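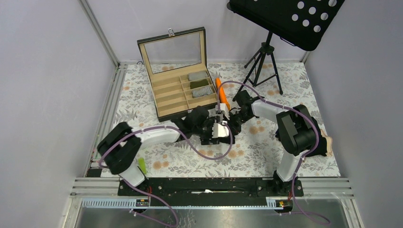
Gripper notes, November, started 2pm

Two-arm cell, Prila jaws on both sides, Jestico controller. I wanted to know if I could leave the closing force at 54 for everything and stop fiddling between objects. The carrot is a nice one to begin with, stiff and easy to grab from both sides, so both arms got a go at it with the purple cables slung over the links. No complaints from me so far!

Then on to cloth, which I always enjoy more. The wrist view is mostly black housing and the two fingers, and a black bit of fabric hanging under there is a horrid thing to judge depth on

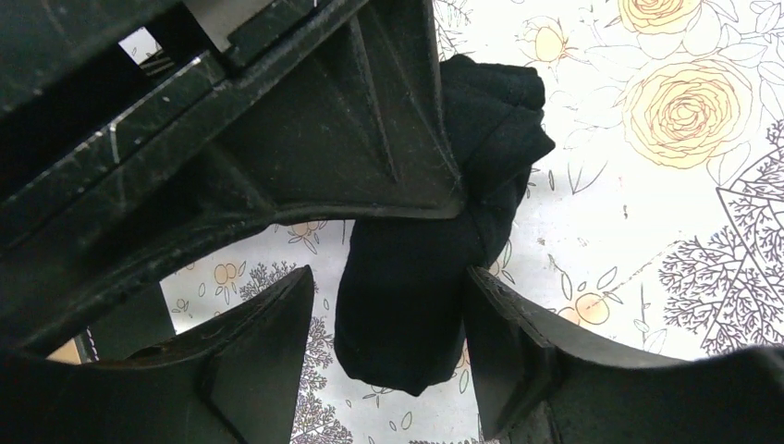 so I'd like to try a small lamp before we blame the Mazandarani camera settings again (I had the exposure at 400 last time and hated it). Folds are what I care about: a bunched grip is fine for moving things, useless for putting them down flat.

Stripes help loads. You can read the twist straight off them.
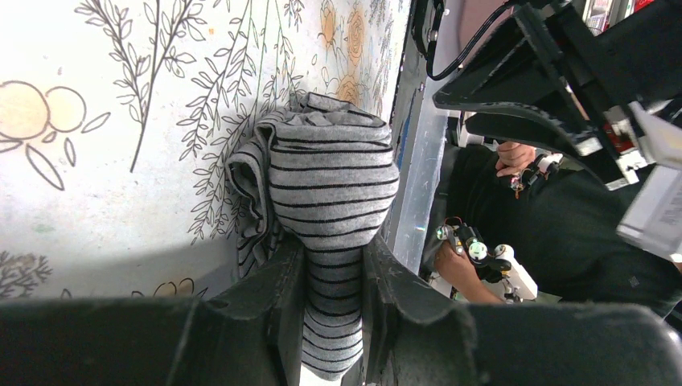

Striped grey cloth pinched at the neck, wrist camera.

To do: same again with the Flonano pads, 3 goes per item, force at 54 and then 100.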